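Zekine Two-Arm Tabletop Station
Setup Guide, Section 4: Preparing the Work Surface and Running the First Arrangement

Before you start

Finish Section 3 before working through this one. The frame should be square, both arms bolted to the front rail, and the wrist cameras plugged in. If the status lights on the control boards under the rail do not come on at power-up, go back to step 3.9 and check the board connectors.

You will need:

The 4 mm and 5 mm hex keys from the accessory bag
A soft cloth
A roll of tape for marking positions
The objects you plan to use for your first task
A second person for steps 6 through 8

CAUTION: Keep your hands and face outside the frame whenever the arms are powered. Pressing Pause holds the arms in place but does not remove power from the motors. Use the red stop switch on the power unit before reaching in.

4.1 Surface and walls

1. Wipe the tabletop with a dry cloth. Do not use polish or wax. Light objects slide on a polished top, and the gripper will push them away before it closes.

2. Choose a backdrop. The Curnar wall panels that come with the station are plain gray, and you can cover them with any matte wallpaper. Patterned paper is fine. Glossy or foil paper throws glare into the wrist cameras and should be avoided.

3. Smooth the paper down from the top edge and trim it at the posts. Loose corners can catch on the cable sleeves when an arm swings back.

Note: If you change the wallpaper or the tabletop later, repeat the camera check in 4.3. You do not have to repeat the arm calibration.

4.2 Shelves, baskets and tall objects

4. Hang side storage on the left and right walls only. Trays and wire baskets up to 9 inches wide fit between the posts. Mount them high enough that the elbow of each arm passes underneath with the arm folded.

5. Put tall or wide items along the back of the table. Vases and anything with a heavy base belong here. Stems and branches may lean over the back edge, but nothing should hang forward over the middle third of the table, where the two arms share space.

Note: Artificial flowers are a good first subject. They keep their shape after being handled, and they don't drop water on the rail. If you use a glass vase, add weight to the bottom. Clean sand works well.

CAUTION: Do not put liquids in open containers on the table. The control boards sit below the front rail and have no splash cover. Spray bottles should be stored closed and, for the first runs, empty.

4.3 Camera check

6. Turn on the power unit and wait for both arms to finish homing. Each arm moves to its folded position, left arm first. Have the second person stand at the stop switch.

7. Open Trumutham on the computer and choose Station, then Cameras. You should see two live views, one from each wrist. If the left and right views are swapped, choose Swap and save. Do not swap the cables instead, as they are different lengths.

8. In each view, look for the tips of the gripper fingers along the bottom. If only one finger shows, loosen the two screws on the camera mount, turn the mount until both tips appear, and tighten again. Finger tight plus a quarter turn is enough.

9. Set the exposure to Fixed. Auto exposure shifts when pale flowers or a dark vase fill the view, and the recorded runs will not match each other.

4.4 Cable slack

10. With the arms in Pause, press the stop switch and move each arm by hand to its farthest reach. The cable should follow without pulling tight at the wrist. A loose loop resting on the table is acceptable as long as it stays out from under the gripper.

11. If the loop is too long, pull some of it back toward the shoulder and clip it to the sleeve. Leave enough for a full turn of the wrist.

4.5 First arrangement

12. Load the program called Vase Basic. It brings the left gripper up beside the vase and keeps the right arm low over the table with its fingers open.

13. Set speed to 2 for the first run. The scale goes higher, but the force limits are only checked at low speed until you have saved a full run.

14. Press Start and watch the left arm as it comes in toward the vase. If a finger touches the glass, press the stop switch, move the vase an inch to the right, and start over.
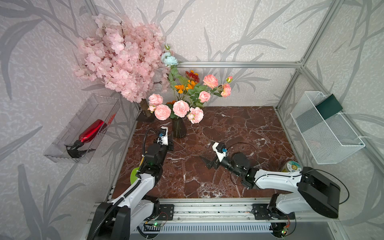
15. When the run ends, choose Save or Discard. Saved runs are numbered automatically. The station keeps 2000 runs before it asks you to move the oldest ones to another drive.

4.6 If something goes wrong

Error 3065: An arm met more resistance than expected. Most often a stem or a cable is caught. Press the stop switch, clear it by hand, and home both arms before trying again.

Gripper closes but drops the stem: Replace the finger pads if they look shiny. Thin stems can be wrapped with a turn of tape where the fingers hold them.

Arm shakes at full reach: Check the base bolts on the rail. They settle after the first few hours of use and need to be tightened once.

For anything not listed, write to the support desk and include the run number. Hạnh Lưu and Bảo Đinh handle setup questions. Orders for spare pads and mounts go to Quyên Lý.

Continue to Section 5, Teaching a New Task.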